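Print this page | E-mail this page

WIRDALE HOUSE, SECOND FLOOR
Jewelry sorting table: monthly walk-through, with comments
Month: August
Inspected by: Estrella Lozano
Present for the sorting side: Seo-ah Ban
Table in use: yes, very

Mark each item OK, FIX or ASK. Comments are welcome. Sighs should be kept verbal.

1. Floor and walkway
Result: OK
Clear from the door to the table, which is an improvement on July, when I reached the table by way of a suitcase. The rug corner by the closet has been taped down. The tape is holding and it is ugly, and I have no complaint about either.

2. Lamp and stand
Result: FIX
The bulb is bright enough to sort by and the stand doesn't wobble when I lean on the table. The legs spread toward the cloth, though, so anyone reaching past the snack bag has to mind their sleeve. Move the stand back a hand's width. Do-yoon So has promised to do this twice, and I have put it in writing so there can be a third time.
Cord checked along its whole length. No cracks, plug sits snug in the wall.

3. Table covering
Result: OK
Beige felt, lying flat enough. Felt stops beads from rolling, and it also holds on to every crumb it has ever met. Shake it out over the tub. Do not shake it out the window again. We know what happened to the button.

4. Small items on the cloth
Result: FIX
The rule is one piece, one spot, nothing touching. Mostly followed. The jade pendant has its red cord still on, which is right, but the cord wanders off toward the pearls and I would like it coiled. One pearl earring has its post pointing along the cloth and the other has its post sticking straight up with the backing on. I have met an upright post with the side of my hand. Studs go in the lidded dish until their turn, both backings on, and if a backing can't be found, write that down before the next piece comes out.
The long brown mala and the pale yellow-green bracelet are fine where they are. Seo-ah has looped the mala into a figure eight so the string doesn't kink, and I'm told this is how her aunt does it. No objection from me.

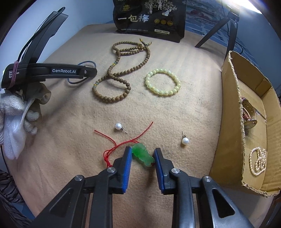 5. Food and drink at the table
Result: FIX
There is a snack bag standing at the back of the cloth. It has been raised with those concerned. I was told it is a very good snack, and I don't doubt it. It can be a very good snack on the windowsill. Sticky fingers and old bead string are a bad match, and the last string I cleaned took me most of an evening.
Drinks: none found. Thank you.

6. Boxes
Result: FIX
The open carton on the right has a torn edge on its near flap. Fold it under or tape it. Torn cardboard sheds little bits, and the bits end up in the felt (see item 3). Nam-gil Ma says the box has years left in it. He says this about all boxes.
No small pieces to go loose in a carton, ever. Bag first, then box.

7. Tags and the notebook
Result: ASK
The notebook is up to entry 138. The last tag I could find was 46. I understand the two don't have to match, but I would like somebody to explain to me, slowly, why they don't. Žofie Tichý started the numbering and is back from Utcombe at the end of the month.
The envelope marked "Lovska, 768" is still in the drawer. It is not a price, it is not a date, and it doesn't match anything in the notebook. Leave it alone until Žofie has seen it.

8. Cleaning supplies
Result: OK
Soft cloths, dry, in the tin. The dip cleaner has been moved to the high shelf and labeled NOT FOR PEARLS in letters I can read without my glasses. Jade, wood and strung beads get a soft cloth only.

9. Children and the cat
Result: OK, with doubts
Door latch works. Yeo the cat was asleep on the stairs at the time of inspection and showed no interest in beads, which fooled me in the spring as well. Latch the door even for a short trip to the kitchen.

10. End of session
Result: FIX
Lamp off at the switch and at the wall. Lamp was found on at lunchtime with everyone downstairs, around 40 minutes by their own account. Pieces go back in their own bags before anyone goes to eat.

To do before September:
- Lamp stand back (Do-yoon)
- Flap taped (Nam-gil)
- Lidded dish put on the table and used (Seo-ah)
- Snacks to windowsill (all of you)
- Notebook and tags (Žofie, with tea)

Signed: E. Lozano
Read and agreed: S. Ban, "except the part about the snack"

Print this page | E-mail this page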